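Subject: Re: [small-shops] Drumine shelf package, worth the money?

Hi all,

I promised I'd report back on Drumine, so get a coffee, this runs a bit long. Hrynyshyn sells it as a monthly service: they teach your robot to handle your own stock on your own shelves, and you pay $819 a month for as long as you keep it. They let me sit in at the Lestton demo room and I brought a long list of questions (you know me).

What I liked right away is that they work with awkward packages. Chip cans are a great test, because a can on its side needs a different grab from one standing up!

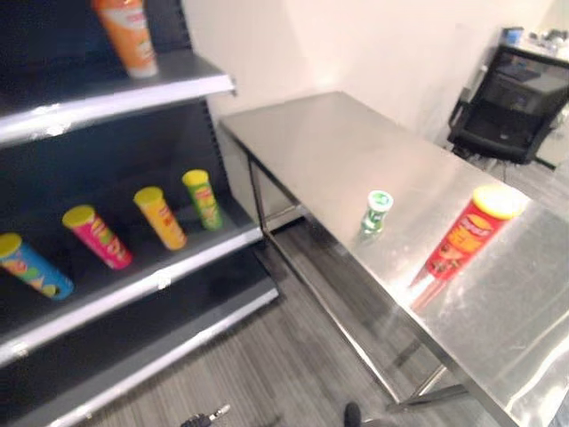 *Chip cans on the shelf, and a red one lying on the table.*

I've pasted in the piece I'm writing for the Cludham traders' newsletter, so you can tell me what I missed.

**Can a robot face up your shelves?**

The low shelf is where I'd want help most. My knees have had enough of bottom rows, and the reach is tight, with boxes and cans side by side and a hand that has to get around one without knocking the next.

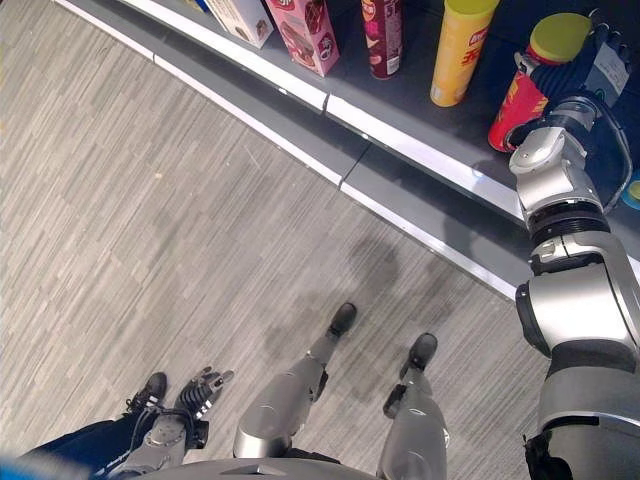 *By Oleksandra Demchenko, for the Cludham newsletter*

You start with a setup visit of two days, and then there's a 28-page manual, which I read on the train. The chapter on mixed shelves is good. The one on billing is a mess, and I still can't work out what happens if you pause for August like I do!

Soft packs are a separate list in the manual, with their own settings for how hard to squeeze. I'd want to see plenty of those before signing, since half of what I sell is wipes and tissues and bags of this and that.
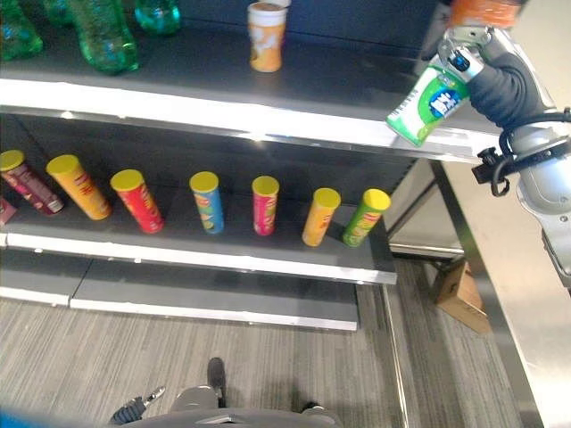 ## Small stuff

Gum, mints, little boxes: this is where I'm on the fence. The sales sheet says "counter items included," but the manual wants you to register each one separately, and you get five free before they start charging. Five! I have more kinds of gum than that. 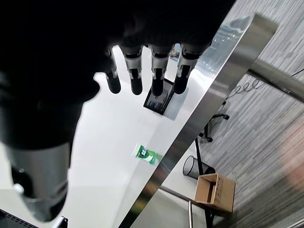 On Feb 1, 2023, a list member wrote:

> Has anyone priced the Drumine service for a one-room shop? I don't care about speed, it can work all night if it likes. I want to know who pays when it drops a jar, and whether I can add new products myself without booking a visit.

Okay, so: dropped jars are on you for the first month, then it's shared (get that in writing). And yes, you can add products yourself, it's in chapter 4 of the manual. I'd take the short trial before the yearly deal.

Oleksandra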